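Clondmont Guest House: Evening and Overnight Host (part time, year round)

Posted 19/06/2025

We are looking for a kind, steady person to look after our guests from late afternoon until breakfast, four nights a week. Clondmont is a 31-room guest house at the top of the hill, five minutes on foot from the bus station, and it has been taking in travelers, wedding parties, traveling nurses and the occasional lost hiker for longer than any of us have worked here. Our last overnight host, Itziar Nieto, stayed with us for years and is moving back to be near her grandchildren, and we are happy for her and more than a little sorry for ourselves.

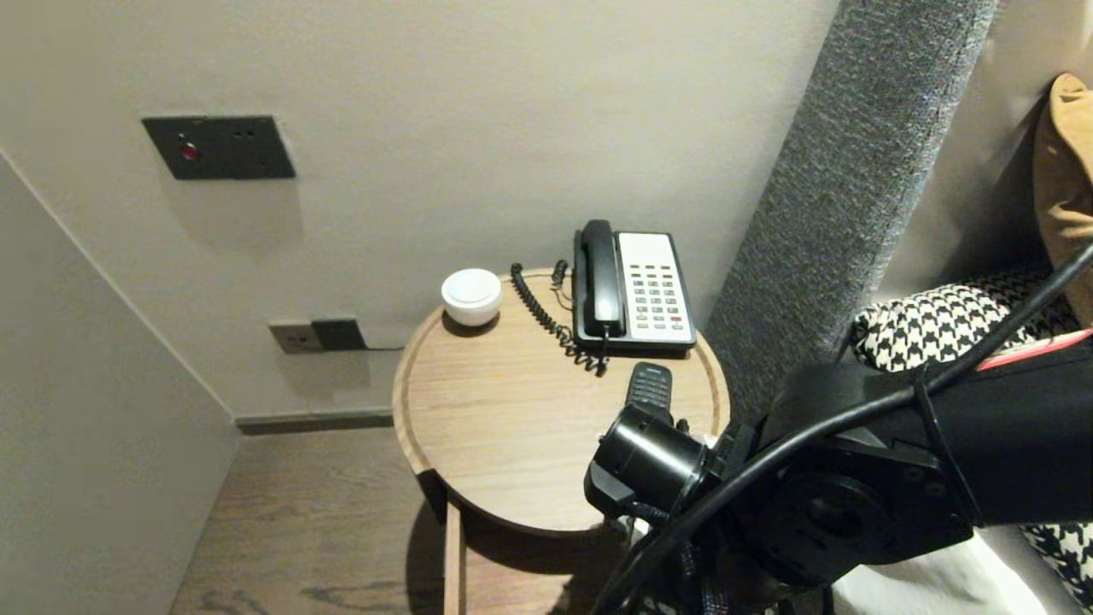 The shift runs from 4 p.m. to 7 a.m., with a room of your own to sleep in once the front door is locked at eleven. Most nights you will sleep straight through. Some nights a flight gets in late, or a child is sick, or somebody can't work the shower, and then we need you up and cheerful (or at least civil, we are all human at two in the morning). You will check people in, answer the desk line, set out the cold part of breakfast and write up the night book so the morning crew knows what they are walking into.

You don't need hotel experience. Two of our best hosts came from a school kitchen and a hardware store. We do ask that you can manage stairs, that you are comfortable talking with strangers, and that you can carry a suitcase up one flight when the elevator is having one of its days. A second language is a lovely thing to have, and Spanish or Arabic would be used every week. Bookings are kept in a program called Greltora, and we'll teach you that from scratch over your first few shifts. 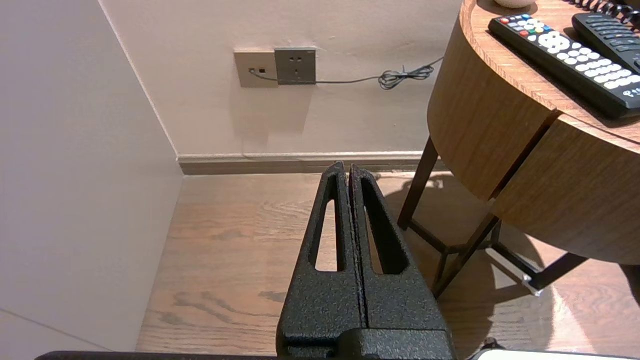
Afaf Haddadin wrote this for anyone thinking of applying: "I was nervous about the nights and I didn't need to be. You get to know the sounds of the house. What I'd tell a new person is to eat a proper supper before the late check-ins start, and to ask Philomena anything at all, because she would much prefer a silly question to a guessed answer."

Pay is $116 for each overnight shift plus a share of the tips, and supper and breakfast are included. After your first January with us you also get two weeks of paid vacation.

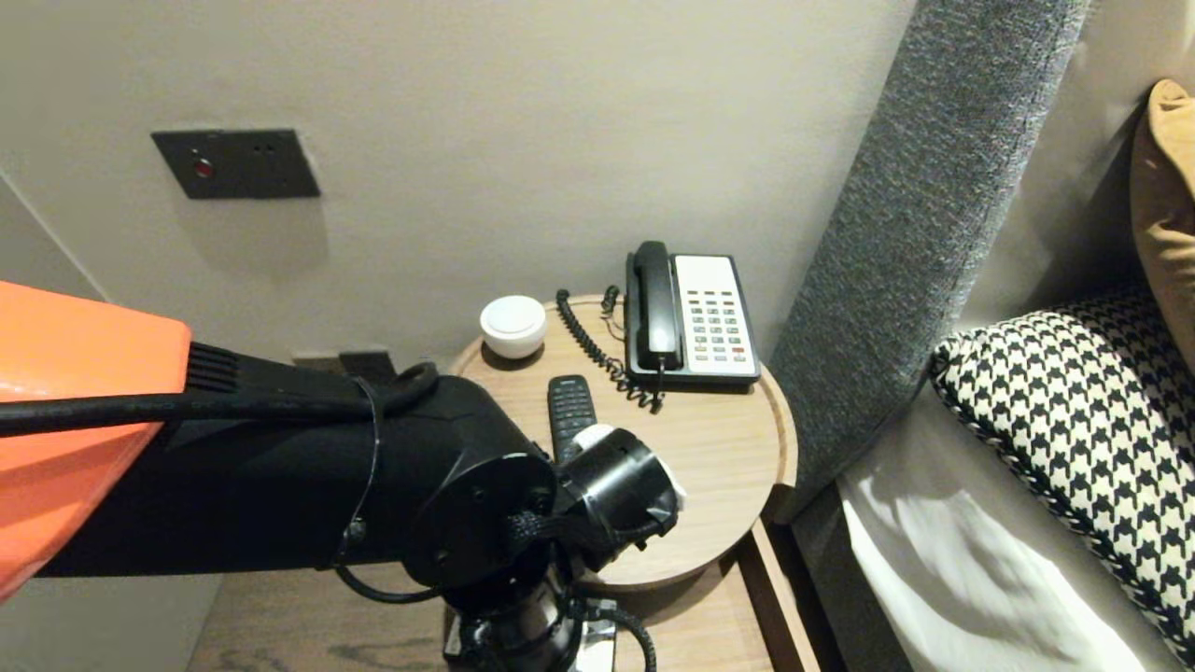
A word about the sort of house this is, so that you can decide whether you'd be happy here. We are old-fashioned in some ways and fussy in others. The beds are good, the towels are thick, and we like a guest to have somewhere to put down a book and a glass of water, so you will find little tables like the round, light wood one beside the bed here. Part of your job on a quiet evening is to look in on the empty rooms before late arrivals, straighten what needs straightening and turn on a lamp.

To apply, write us a letter. One page is plenty, and it can be handwritten if you like. Tell us what you have been doing lately, which nights you could work, and about a time you made somebody feel welcome. Leave it at the front desk or mail it to Philomena Egan, Clondmont Guest House, 614 Zapata Road. Please include a phone number and the best time to call.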